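家里的药怎么放、怎么记、怎么清
讲稿备注（Baslow 社区中心，十一月场）

开场，两分钟。先报名字，说明我是 Sinder 药房的药师，在这边上班六年。提醒大家讲义在门口桌上，没拿到的散场再拿。手机静音。

第一部分：为什么讲这个

去年我们给 Baslow 片区的住户寄了800份问卷，问家里的药放在哪里、多久清一次。收回来63份。回收率很低，所以下面的数字只当参考，讲的时候要把这句话说出来。

63份里有46份写了“厨房”或“浴室”。这两个地方温度和湿度变化大，不适合长期放药。有35份说从来没有专门清理过，要用的时候才看日期。

讲到这里停一下，请大家想想自己家的药在哪个房间。不用举手。

第二部分：放在哪里

阴凉、干燥、避光，小孩够不着。卧室衣柜的上层通常比厨房吊柜好。说明书上写“冷藏”的才放冰箱，放冷藏室，不要贴着后壁。没写的不要自作主张放进去。

盒子用透明的，不打开也知道里面有什么。一个放每天吃的，一个放偶尔用的。外用药单独放，眼药水和滴耳液不要挨着，Kane Mudgway 在柜台接过好几个拿错的电话。
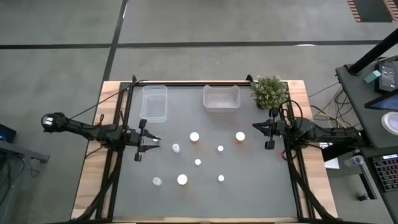
桌子后沿的两只透明盒，旁边是一盆绿植

原包装尽量留着。说明书嫌占地方，可以对折后用橡皮筋绑在盒子上。拆下来单放的铝箔板，剪的时候注意别把批号和有效期那一头剪掉。

有人会问周药盒。可以用，但要先问药师，有些药拆开原包装以后容易受潮。分装好的那一周吃完再装下一周。

第三部分：怎么记

一张纸就够，贴在柜门内侧。四栏：药名、谁吃、什么时候吃、开封日期。药名写通用名，商品名写在括号里。同一种成分可能有几个商品名，感冒药尤其容易重复，很多复方感冒药里有对乙酰氨基酚，再加一片退烧药，就可能超量。

这一段要讲慢。上次在 Jernmont 讲，我赶时间，一分钟就过去了，后来 Loan Tiêu 说她母亲没听明白。这次在白板上把“对乙酰氨基酚”写出来，留着不擦。

保健品和中成药也写进这张纸。看病的时候把纸带上，或者拍张照片存在手机里。换了药当天就改，旧的那行划掉，不要涂黑，医生有时要看以前吃过什么。

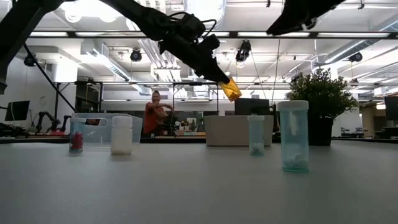
字数：1250 字　预计阅读：4 分钟

第四部分：瓶装药

瓶子的问题和盒装不一样。标签容易磨花，字一旦看不清，瓶里剩多少都不要再吃。不要把两瓶同样的药倒在一起，两瓶的有效期可能不同。

有效期指的是未开封、按要求保存的情况。开封以后能放多久，看说明书；说明书没写的，打电话来问。眼药水多数开封四周后就该换，瓶身上用油性笔写开封日。

瓶盖随手拧紧。瓶里的棉花开封后取出来扔掉，塞回去会吸潮。原来带的干燥剂留着，家里有老人的要讲清楚那一小包不能吃。

不要靠颜色认药。同一种药换了厂家，片子的颜色和形状都可能变，

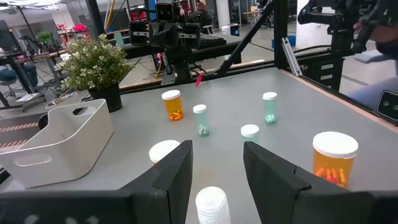

瓶子也可能跟着换。家里两个人都吃瓶装药的，瓶盖上贴各自的名字，字写大一点。Krešimir Nikolaidis 让我加一句：拿到新的一批，觉得样子不对，先别吃，拿到柜台来核对。

第五部分：怎么清

一年两次，跟着换季走。过期的、没标签的、变色粘连的、不知道谁的，都挑出来。不要冲马桶，不要直接倒进水池。装在袋子里交到药房的回收箱，我们这边的箱子在进门左手，Kakakhel 路那家店也有。针头和胰岛素笔不能投进这个箱子，要用专门的锐器盒，找柜台领。

交之前把外包装上的姓名和地址撕掉或涂掉。纸盒可以先拆出来进普通回收，箱子能多装一些。

抗生素没吃完的也在清理之列，不要留着下次用，也不要给邻居。如果是自己提前停的，跟医生说一声。

提问，十五分钟

可能问到的：
药片能不能掰开？看片子有没有刻痕，缓释和肠溶的一般不掰，拿不准就问。
漏吃一次怎么办？每种药不一样，说明书里有一段，不要自己加倍补。
带药坐飞机？留原包装，带处方复印件，随身放。

具体到个人用药的问题，请他们散场后单独来谈，不要当着全场讲病情。Garba Anozie 负责传话筒，提前跟他说后排有两位听力不好。

结束前再报一遍药房电话，营业到晚上七点。登记表交给前台。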